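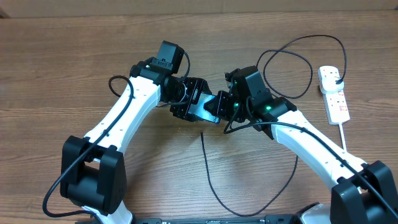 **Ticket: table top, warm wood finish – white marks and a sticky area**
Opened: 19 June 2019
Product: Grube table, bought from Clovberg
Status: waiting for customer

**Customer wrote:**
Hello. I have the Grube table since February. The grain goes along the length and the color is a red brown. After I cleaned it with the Zisurska oil soap, one area near the back became sticky, and when I put my hand there it leaves a dull mark. I also have cardboard standing at the back side to protect the wall. Can the cardboard make this problem?

**Support, first reply:**
Thank you for the clear message. Cardboard does not make a surface sticky, but it can hold moisture against the wood, so please keep a small gap. The soap is more probable. Please try these steps:

1. Mix one spoon of plain dish soap in warm water.
2. Wipe the area with a soft cloth, always with the grain.
3. Dry it immediately with a second cloth.
4. Wait one night before you put anything heavy on it.

**Customer wrote:**
I did it two times. The sticky feeling is almost gone – only a part as big as my palm is left. The dull marks are still there. I have sandpaper 500 and also 2000 at home. 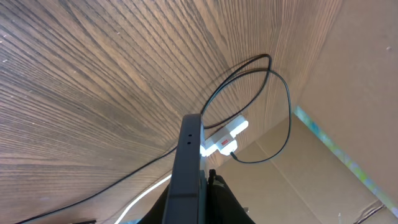

**Can I use the 2000 sandpaper on the dull marks?**
Please wait with it. The finish on this table is thin, and a fine paper can also go through it at the corners. Repeat the washing one more time, then rub the marks lightly with a dry cotton cloth.

**Support, internal note:**
Same complaint as ticket 67, also with the oil soap. There it needed 3 washings. If the marks stay, send the small Ornstead wax and the care sheet. No exchange of the top for now.

**Last update:**
Customer will wash again this evening and write to us. Keep the ticket open.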